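Kleingedrucktes aus Rudumham: Die Packung schrumpft, der Preis bleibt höflich stehen

Wer im Dezember bei Hinerar am Regal mit dem Waschpulver vorbeikommt, darf sich über eine neue Packung freuen. Sie ist grüner geworden, der Schriftzug schwungvoller, und oben rechts klebt ein Stern mit dem Wort "Bewährt". Bewährt hat sich vor allem der Preis. Drin sind jetzt 970 Gramm, vorher war es ein ganzes Kilo. Dreißig Gramm weniger, da lohnt das Aufregen kaum, und genau darauf wird der Hersteller gesetzt haben.

Bei der Butter von Chang ging man forscher vor. Das halbe Päckchen, früher nur etwas für Leute mit Einpersonenhaushalt und Disziplin, hat 125 Gramm und liegt inzwischen auf Augenhöhe. Das große Stück findet man auch noch, ganz unten, neben der Margarine, und wer sich hinkniet, zahlt pro Kilo spürbar weniger. Man könnte das als Fitnessprogramm verbuchen.

Am schönsten bleibt aber das Küchenpapier von Flullow. Vier Rollen im Paket, wie eh und je, nur die Zahl der Blätter hat sich still verabschiedet. Auf Nachfrage schrieb uns die Firma, man habe "die Blattanzahl an das veränderte Nutzungsverhalten angepasst". Wir haben in der Redaktion unser Nutzungsverhalten überprüft. Es wird weiterhin Kaffee verschüttet, eher mehr als früher.

Verboten ist das alles nicht, solange die Menge korrekt auf der Packung steht. Sie steht dort auch, meist hinten, in einer Schriftgröße für Menschen unter dreißig. Verlässlicher ist der Grundpreis am Regal, also der Preis pro Kilo, Liter oder Stück. Der klebt zwar gern hinter der Leiste mit der Sonderaktion, aber er lässt sich von einem neuen Schriftzug nicht beeindrucken.

Etliche von Ihnen haben uns nach dem letzten Rundbrief alte Kassenzettel geschickt, manche sauber abgeheftet, andere in einem Zustand, der auf längere Aufenthalte in Hosentaschen schließen lässt. Danke dafür! Ein Vergleich klappt damit allerdings nur, wenn neben dem Preis auch die Menge draufsteht, und da geizen die Kassen leider. "Waschp. grün 1 St." hilft uns wenig. 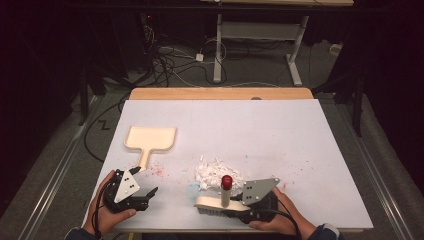 Falls Sie also noch eine alte Packung im Keller haben: bitte nicht wegwerfen, sondern die Seite mit der Mengenangabe ausschneiden und beilegen. Datum dazu, Laden dazu, fertig. Besonders suchen wir Kaffee, Kekse und Tiefkühlspinat, bei denen wir einen Verdacht haben, aber bisher nur eine einzige leere Spinatschachtel.

Einsendungen gehen an das Postfach 1618 in Rudumham, Stichwort "Weniger drin". Wer lieber persönlich vorbeikommt, trifft uns nachmittags ab 4 im Büro über der Bücherei. Kekse gibt es auch, solange die Packung reicht. Im nächsten Rundbrief geht es dann um Pfandbons und die Frage, wie lange man sie einlösen kann.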